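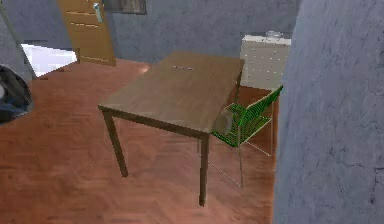 From: the robotics club parents' list, Ernham
Subject: Re: simulator room for the Warnex challenge, and where we are

Hello everybody,

Thank you for all the kind messages after Monday, and I'm sorry it has taken me until nearly bedtime to sit down and reply. I'll take the questions in the order they came in, starting with this one, which I think a good many of you were wondering about:

> My daughter came home talking about trunks and rocking horses and I
> thought I had signed her up for robotics! Are they going to build
> anything with their hands this term, or is it all on the screen? And
> does she need a new laptop for it? Ours takes an age to start.
>
> Also, is the January meeting still on at the library?

It did make me smile, and she's quite right, there is a rocking horse. The first half of the term is all in the simulator, and the arm comes out of its cupboard after the break. We did it the other way round last year and spent most of our evenings standing in line for one machine, with the little ones getting very tired of waiting. Now every pair can have a go at the same time, and if they drive the gripper into a wall (they do, with great joy) they just press reset and start over.

The rooms come with the Warnex package, furniture and all. Each pair gets a room and writes a program that finds a thing, goes to it and stops at a sensible distance. Stopping is the hard part. 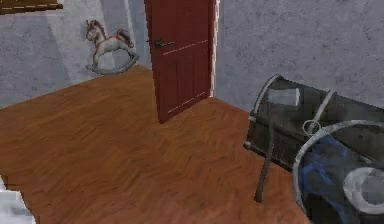 The trunk task is the one they're on now, and it is worth the most points, 30 if the gripper comes to rest facing the lid without touching anything. Most of the pairs are still coming in too close. I've asked them to write down the distance they asked for and the distance they got, on paper, before they change a single number in the code. There was some grumbling about the paper! But two pairs found their own mistake that way and I didn't have to say a word, so I'm going to keep being stubborn about it.

As for the laptop, please don't buy one. The school machines run it fine, and at home the viewer will open old runs even on a slow computer, you only have to be patient while it loads. If it sits on a gray screen, close it and try again with the shadows turned off in the settings. I had to do that on mine.

A few odds and ends while I have you. The team name is settled, after a very long vote, and they will be Stultach. Please don't ask me what it means, I have had three different answers. We have 31 children signed up now, so the older group moves to the room next to the gym and starts at 7. And yes, the January meeting is still at the library on Thomas Street, in the upstairs room.

If anyone has a spare mouse or two with a cord, we'd be very glad of them. The touchpads are making the camera controls a misery for small fingers.

Warm wishes to you all, and thank you again for the cookies,

Your club leader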